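Nostthorpe Allotment and Garden Society
Minutes of the June meeting
Posted by Ilídio Godinho, Saturday
3 comments | 12 shares

The meeting opened at 7:10 in the back room. Minutes of the last meeting were read and accepted, with one correction: the hose on the east plots was reported as "fixed" and is still leaking.

1. Compost supplier

A sales letter from Plarnell was read out. It claims that their new mix, Fumora, will double tomato crops in one season. Members asked what it was being compared with. The letter doesn't say. It has no trial results in it either, only a quote from a happy customer with no last name. The price is $9 a bag. The secretary was asked to write back for figures before any money is spent. Two members wanted to order a few bags anyway and were told they are free to use their own cash.

2. Water bill

The bill came to $162, up from last year. The water company puts this down to "seasonal use." Given how wet the spring was, several members found that hard to believe. The meter will be read by us on the first of each month from now on and the numbers pinned to the shed door.
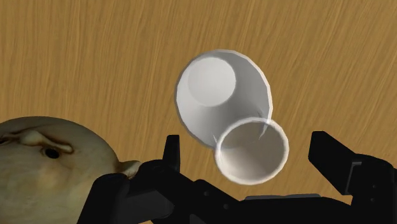 Ilídio Godinho
Secretary, Nostthorpe Allotment and Garden Society

3. Slug traps

Cups of beer sunk in the soil were put forward again as the answer to slugs. The secretary asked if anyone had kept a row without cups to compare. No one had. One member said her lettuce did better this year, but she also moved the bed and changed the seed. It was agreed to try cups on one half of plot 12 and leave the other half alone. Any large plain cup will do.

4. Haruna beans

Seed for the Haruna climbing bean is being passed around as "slug proof." The packet makes no such promise. Left open until someone has grown it.

5. Any other business

The gate lock sticks. Moon planting was raised and not discussed for long. The request for a second shed was put off again, as there is still no quote.

Meeting closed at 8:40. Bring your own chair next time.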